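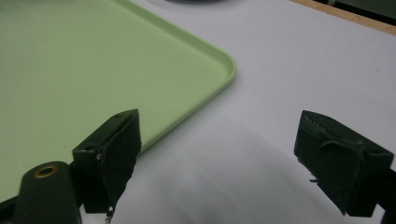
One of the green trays, empty for now on the white table.

I've become slightly obsessed with trays. It started in the summer when I was trying to find the good scissors and had to move a heap of felt, two jars of buttons and somebody's half-eaten flapjack to get at them, and I thought, right, enough. So the Leckie craft room now has trays! They're a pale minty green, with a low lip all the way along the edge, and if you've been in lately you'll have seen them doing the rounds.

The idea is simple. You take a tray when you come in, your bits go on it, and whatever you're making stays on it until you pack up. Beads can't roll very far (they still try – I found three in my shoe after the Gasombridge visit) and if you need to shift up for someone you just slide the whole lot along. I'd forgotten how nice it is to work at a white table when you can see some of the white.

A few of them have scuffs and little specks by now, and I really don't mind that. Please don't go at them with the scratchy side of the sponge. Warm water and a cloth is plenty, then stack them on the shelf by the sink, right way up. If you've used glue, wipe it while it's soft, or you'll be there all evening like I was.

Glitter is still banned on the green ones. Use the old baking tins for that.

We're making paper lanterns through November, so I'm after tissue paper in any colour, plus jam jars with the labels soaked off. We have 100 jars and would love 249, one for every hook along the Gasombridge railings. Yes, I did go and count the hooks. It was raining as well. Drop them in the porch any time the door's open, and if you can bring your own scissors, please do – I never did find the good ones.

Blair Moffat

Leckie Craft Room newsletter | 2026-10-09 | Contact us | Back to top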